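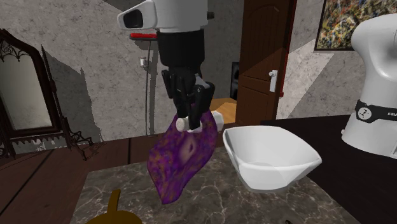

Purple cloth and white bowl, marble countertop

Tips > Around the House > Work Papers

We use cookies to remember your settings. By staying on this site you agree to this.

Print this page | E-mail this page

Keeping your work papers at home without losing the kitchen

Idden Household Pages, 8 March 2016

Everyone who works for a living ends up running a small and badly staffed personnel office at home. Mine used to be the drawer under the toaster. When my old employer, a packing plant outside Ustier, shorted me 33 hours of overtime, I had every pay stub I needed to prove it. They were under a pizza menu, two dead batteries and the warranty for a blender I no longer owned. I got the money in the end. It took most of February.

These are the habits I have picked up from that episode and a few less dramatic ones.

Pick one container and be boring about it. I use a Mittal accordion folder from the back-to-school shelf at Parko. A shoebox works too. Label the sections Pay, Hours, Letters and Rules. If you make a section called Miscellaneous, everything will go in there, including the blender warranty.

Write your hours down the same day. A pocket calendar hung inside a cabinet door is plenty. Start time, stop time, lunch if you got one. Use pen. Memory is a generous bookkeeper on some days and a stingy one on others, and payroll departments know this.

Check the stub before you file it. Hours, rate, deductions. My record for an unexplained deduction is $151, listed under a code that three people in the office could not translate. Ask in writing and keep a copy of what you asked.

Keep the handbook. I know. Mine ran to the size of a phone book and had a whole chapter on parking. But when the schedule changes and somebody tells you it was always like this, you will want the old version with the old page in it. If a new one is handed out, put the date on the cover and keep both.

If you have a union, keep the contract booklet in the same place, along with the phone number of your steward. Taping it inside the front cover beats looking for it while angry.

Print the e-mails that matter. A promise of a raise that lives only in your work account will vanish on the day you do. Check your employer's policy first, and leave anything confidential where it is.

Grease is the enemy of evidence. Keep the folder away from the stove and off the counter at dinnertime. I once offered a supervisor a time sheet that was mostly bacon. Some stubs are on heat-printed paper and fade if they live near an oven — photocopy those.

If you pay someone to work in your own house, all of this applies to you from the other side of the table. Write down what you agreed: days, hours, rate, what happens when you cancel at the last minute. Give them a copy. A sitter or cleaner who is owed $560 because you "lost track" has a perfectly good grievance, and you are management now, so sit up straight. Look up what your state expects in the way of taxes too.

Clean out once a year, with care. I match the stubs against the year-end tax form and then move them to a box in the closet. How long to keep them depends on where you live, so ask your state labor office before you shred. I must have 1,000 slips of paper in that closet. The box takes up less room than the bread machine, and I have used it more.

Get Idden tips by e-mail! Enter your address to sign up for our free newsletter.

Print this page | E-mail this page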